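Stikari open-day recordings: data card

Summary

Wrist-camera recordings from the November open day at the Geldale workshop, where the Stikari cell was run on a PC assembly bench for visitors. The set holds 100 episodes split across 4 tasks. Maintainer: Sibel Güler, Natis.

Task setup

The workpiece is an open computer tower. The motherboard tray is a gray plastic mock-up with recesses for the parts, so inserts can be repeated without wearing out a real board. The rest of the case is standard.

Tasks:
drive_insert: slide the drive, mounted in its blue caddy, into the slot
cpu_place: set the CPU in its recess
ram_seat: seat a memory module
gpu_seat: seat the graphics card and line up its bracket

The demonstration ran in 2 sessions, one in the morning and one after lunch. Visitors stood behind the barrier on the Değirmenci side of the hall. Between episodes the operator reset the parts by hand; resets are not included in the recordings.

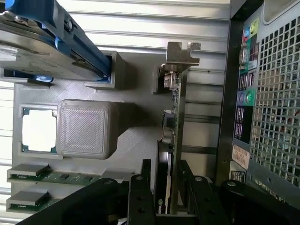

Each episode starts with the arm at its home pose and stops when the operator presses the end key. Episodes were capped at 2000 frames. Those that reached the cap are kept and carry the flag timeout in the episode index. Camera mounting was left unchanged between sessions, but the morning files use an older hand-eye calibration. Read the calibration from the episode folder, not from the top-level config.

Layout

episodes/ one folder per episode
calib/ raw calibration captures
index.csv task, session, operator result, flags

Known issues

The gripper covers part of the workpiece when it is close to the graphics card. Joint states and images are stamped by separate clocks; use the offset column in index.csv before aligning them. The result column was filled in by the operator during the demonstration and has not been rechecked. Audio was not recorded.

Access

Internal to Natis and Değirmenci. Send corrections to the index to Sibel Güler with the episode folder name.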